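## 4. Configurar uma campanha multicanal no Vultura

Esta secção pressupõe que a conta já está ligada ao Stundar. Se ainda não está, volte à secção 3; o assistente deixa avançar na mesma, mas os números que mostra no fim não valem nada.

1. Abra **Campanhas > Nova** e escolha "Televisão + digital".
2. Dê-lhe um nome que se perceba daqui a seis meses. "Teste final" não serve.
3. Em **Orçamento**, escreva o teto total. O valor sugerido é 2.000 euros e não sabemos de onde saiu. Apague-o.
4. Defina a repartição entre canais à mão.
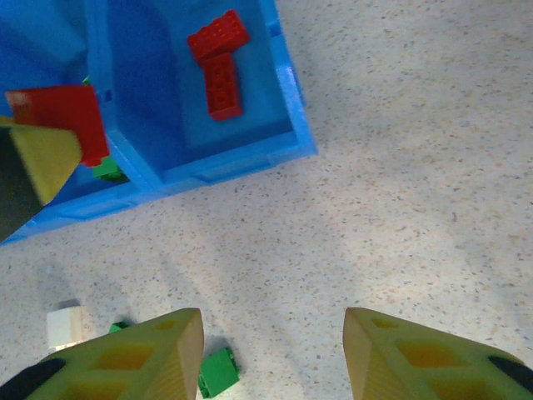
5. Desligue **Otimização automática** durante o primeiro ciclo. O botão promete "resultados superiores" e nunca diz superiores a quê.
6. Guarde como rascunho.

> **Nota:** o Vultura arredonda o alcance estimado. No piloto da cadeia Kocabaş, em dezembro, o painel anunciava 3.122 cupões resgatados; as caixas dos restaurantes registaram bastante menos. Use sempre o número das caixas.

### 4.1 Públicos

1. Importe a lista de clientes em CSV, com até 1.000 linhas por ficheiro.
2. Confirme a coluna de consentimento. O filtro "Limpeza inteligente" ignora-a se o cabeçalho tiver acentos.
3. Exclua os funcionários da marca, que clicam em tudo.

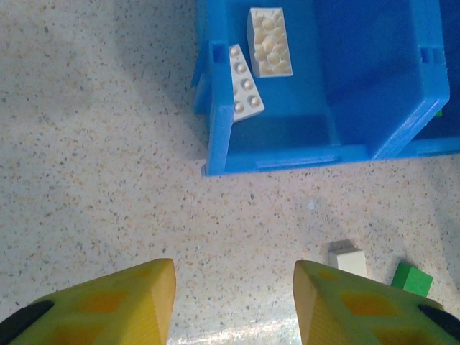
4. Crie um grupo de controlo sem anúncios. O programa vai avisar que está a "perder oportunidades"; feche o aviso.
5. Peça a uma segunda pessoa que reveja os públicos. Na nossa equipa é a Iman Belkadi quem aprova.

**Cuidado:** depois de premir **Publicar**, a repartição por canal fica bloqueada. A opção **Reverter** repõe os textos e as imagens do anúncio, mas o dinheiro já comprometido em televisão não volta.

### 4.2 Ler o relatório

1. Exporte os dados em bruto pelo Stostik e deixe de lado o resumo colorido.
2. Compare as vendas do grupo exposto com as do grupo de controlo.
3. Ignore a "pontuação de afinidade" até alguém publicar a fórmula. 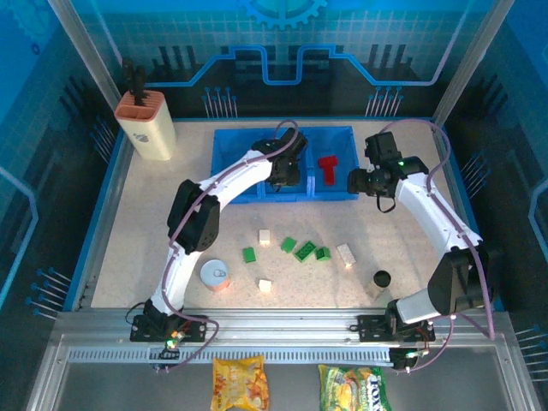 **Posso comparar o alcance em televisão com o alcance no telemóvel?**

Só com muitas reservas. O primeiro vem de uma estimativa por agregado familiar e o segundo conta dispositivos, pelo que a soma apresentada no painel mistura duas coisas diferentes. Mantenha as colunas separadas no relatório para o cliente.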